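so the choir thing happened. July, 646 steps from the parking lot to the church door according to my phone, all of them uphill, me in the wrong shoes. I was carrying the music stands. Why do I always end up with the music stands

Anyway! Kulerari, our little singing group, did its summer show and we did not fall apart. Paora Nepia had us start with the slow one, which I'd argued against for weeks, and he was right, fine. Quiet opening, people stopped rustling. Then the two rounds, then the Jankauskaitė piece that everyone was dreading. The altos come in on nothing. No note to grab. At rehearsal we missed it 7 times in a row and Justinas Kivi put his head down on the piano lid.

Got it on the night. A bit flat by the end but we were all flat togehter so who would know.

71 people in the pews, the most we've ever had. Over half stayed for the cake. Someone's toddler sang through the whole second half and had better breath support than me.

Things for next year, mostly so I remember:

water ON the stage
bigger print on the words, I was guessing by verse 3
Justinas needs a page turner, he lost his place in the Dultadel song and just sort of vamped till we caught up
no more black wool in summer, please

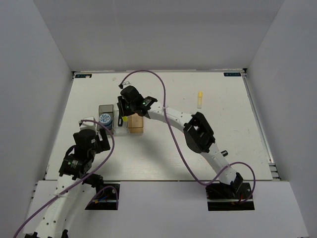

Photo: Paora Nepia

We're off for a few weeks now and then it's straight into the winter stuff. Paora wants to try something from Prullotura, the folk collection, there's one in 5 parts and I've only heard a scratchy recording of it so far. Sounds lovely. Sounds hard. We lost two tenors to new jobs this spring so if you sing low-ish and live nearby, come along, there's no audition and you dont have to read music, half of us fake it.

Right, dinner's burning. More when I find the set list, its in one of my coat pockets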